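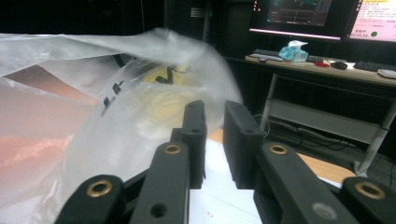
Why would a gripper that can hold a glass jar lose its hold on a plastic bag? The bag has no fixed shape, so the fingers can close fully on loose film and report a good grasp while the weight hangs from a single fold.

That was the fault Hollside spent most of September chasing. The company trains its bag-handling software on grasps recorded with a hand-held gripper, then runs the result on a packing arm. In one test series of 600 lifts, the arm dropped 34 bags. Every drop had been logged as a success at the moment of closing.

The log was working as written. It checked finger position and motor current, and both looked normal. Film bunched between the pads gave the same reading as a bag held squarely by the neck. As the arm sped up, the film slid, and the load went with it.
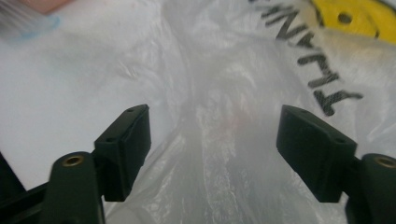 Gathered film between the finger pads of a hand-held gripper.

Hollside first blamed the pads. It swapped in a softer set from Trostell and ran the series again, with little change. The second suspect was the training data. Of 363 recorded bag grasps reviewed by hand, many had been marked good as soon as the fingers shut, before any weight came on.

Those recordings have been relabeled. The arm now lifts each bag a short distance, waits, and checks the load again before it swings – a step that adds time to every cycle. Briltano, which runs five of the arms, has also fenced off the floor under the swing path. A dropped can is a foot injury waiting to happen, and the old layout let packers stand there.

The relabeled set goes back on the test arm on Saturday. Until then, speed stays capped for all bagged loads.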